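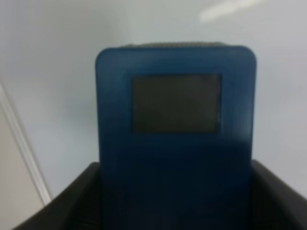
*Fig. 4.1: Object held upright between the fingers, screen facing the wrist camera.*

## 4 Handling checks before a recorded run

This section applies to all Pinotau benches fitted with the two-finger gripper and both cameras (wrist and fixed). It covers the checks an operator makes before recording handling work on a flat, glossy surface such as a whiteboard. Fitting the gripper is covered in section 3. Issue date: February 18, 2026.

Work through the steps in order. If a step fails, put it right and start again from 4.1.

### 4.1 Make the bench safe

1. Press the stop button on the Brelent control box and check that the arm will not move.
2. Clear the reach zone. The zone extends 70 cm from the arm base in every direction, including over the back edge of the table.
3. Tie back loose sleeves, lanyards and long hair.
4. Release the stop button and set the speed limit to 200 mm/s. Do not raise it during checks.

> **Caution:** The speed limit returns to its default after a power cut. Set it again every time the control box is restarted.

### 4.2 Set the grip

1. Select the grip profile for the object from the Guris menu. For plastic housings, start with the lowest force setting.
2. Close the fingers by hand control. They should meet the object on both flanks at the same height.
3. Keep the fingers off screens, buttons and seams. Grip on the plain part of the casing, as in Fig. 4.1.
4. Lift the object clear of the surface and hold it for 17 seconds. It must not slip or turn.
5. Look at the wrist camera view. The face to be recorded should be visible above the fingers.

Raise the force one step at a time if the object slips. If it still slips at the third step, stop and inspect the finger pads for wear or dust.

**Note:** Do not use tape or putty to improve the grip. Both leave marks on the casing, and runs made this way are not accepted.

### 4.3 Prepare the surface

1. Lay the board flat on the table, writing side up, with the far edge towards the wall.
2. Push down on each corner in turn. A board that rocks must be packed underneath before use.
3. Wipe off all writing with a dry cloth. Let any cleaning fluid dry fully before moving the arm.
4. Remove pens, caps and magnets. Leave only the objects named on the task sheet.
5. Put each object in its starting place and save a still from the fixed camera.

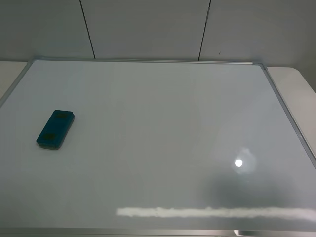 *Fig. 4.2: Fixed camera view. Board flat, eraser on the left, no other loose objects.*

An eraser may be set at any angle unless the task sheet gives one. Its felt side goes down. Check that the whole of the felt is on the board and does not overlap the metal frame, or the fingers will meet it at a tilt.

Ceiling lights reflected in a glossy board are allowed, provided they do not hide the edges of an object. If they do, move the object. Do not move the fixed camera once it has been calibrated.

### 4.4 Check the approach near edges

Most finger damage on these benches comes from raised trim. The Stöckli pads are soft and will tear if dragged along metal.

1. Open the fingers fully.
2. Bring the arm down over the surface by hand control until the fingertips are 19 mm above it.
3. Move slowly towards the nearest trim or frame and stop before either finger crosses it.
4. Compare the wrist view with the true position of the fingers. On shiny material the view alone is a poor guide to height.
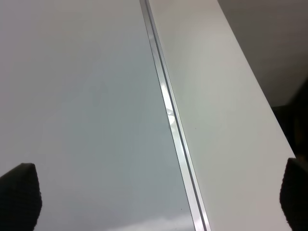 Set the lowest permitted height for the run from the highest point the fingers will pass over. Where the path crosses metal trim, that usually means the trim and not the panel beside it. Enter the value under *Floor limit* and save it before leaving hand control.

> **Caution:** Never reach between the fingers to test the gap. Use the plastic gauge supplied with the bench.

### 4.5 Record the checks

Fill in one line of the bench log for each set of checks:

- bench number and operator initials
- grip profile and force step
- speed limit and floor limit
- any pad wear, marks or slips

Log pages are kept with the bench until the September inspection. A run with no matching line in the log must be repeated.

If the arm touches the surface, trim or wall at any time during a run, press stop, note the contact in the log and go back to 4.1. Light contact counts.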